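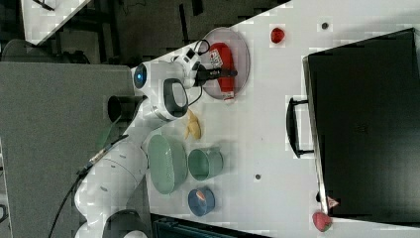
Szűcs

Home Manuals Set-Up Demonstrations Downloads Contact
Search this manual Go

Section 4. Running the tabletop demonstration on an open day

4.1 Scope

This section covers set-up and operation of the pick-and-place table for visitors. It applies to the Ponanska cell as installed in the Serkville hall. It does not cover joint calibration or gripper replacement. Complete Section 3 before starting.

4.2 Table layout

The demonstration uses a single arm on a white tabletop, with household and food items as the objects to be handled. Typical items are a clear round plate, a packaged item, a banana, small fruit, a bowl and a cup.

1. Power the cell at the wall switch and wait for the controller to finish its self-test.
2. Check the light ring on the joint housing. It must glow blue before the arm is released for motion.
3. Place the clear plate within reach of the gripper.
4. Place the remaining items on the table. Exact positions are not required. The cup may be stood up or laid on its side.
5. Route the arm cable along the lower segments and secure any slack at the base end.
6. Check that the camera near the wrist is tight in its bracket.

NOTE: Clear plastic reflects overhead light. If the plate is not detected, turn the plate or dim the nearest lamp, then repeat the detection step.

CAUTION: The tabletop has small holes. Do not set strawberries or other small fruit directly over them.

4.3 Starting a run

1. Ask visitors to stand behind the floor line.
2. On the operator panel, open Flevum and select the program DEMO PLATE.
3. Set the speed to 20 percent. Do not exceed this value with visitors present.
4. Press START. The arm moves to the hover position above the plate.
5. Watch the first grasp with one hand at the stop button. The fingers should close on the middle of the package and leave the printed label uncovered.
6. Allow the program to continue. One full cycle takes 73 seconds.

NOTE: Soft fruit is handled with the low-force setting. Select LOW before the cycle begins. The setting cannot be changed during motion.

CAUTION: Do not reach over the table to straighten an item while the arm is moving. Press PAUSE, wait for the arm to stop, and move the item from the side away from the gripper.

4.4 Visitor operation

Visitors may choose the next item from the panel list. They may not jog the arm by hand.

1. Press PAUSE at the end of the cycle.
2. Hand over the panel with the jog page locked.
3. Let the visitor select an item and confirm.
4. Take the panel back before pressing START.

Groups are limited to 14 persons. Larger groups are split, and the second group waits outside the floor line of the neighboring table.

4.5 Dropped or missed items

If the gripper closes on nothing, the program retries twice and then stops with message E20. Clear the message, move the item closer to the plate and restart from step 4 of 4.3. Remove any damaged fruit and wipe the fingers with a dry cloth.

4.6 Shutdown

1. Select PARK and wait for the arm to fold back.
2. Remove all food from the table.
3. Switch off at the controller, then at the wall.
4. Enter the number of cycles in the cell log.

Revised 2021-07-10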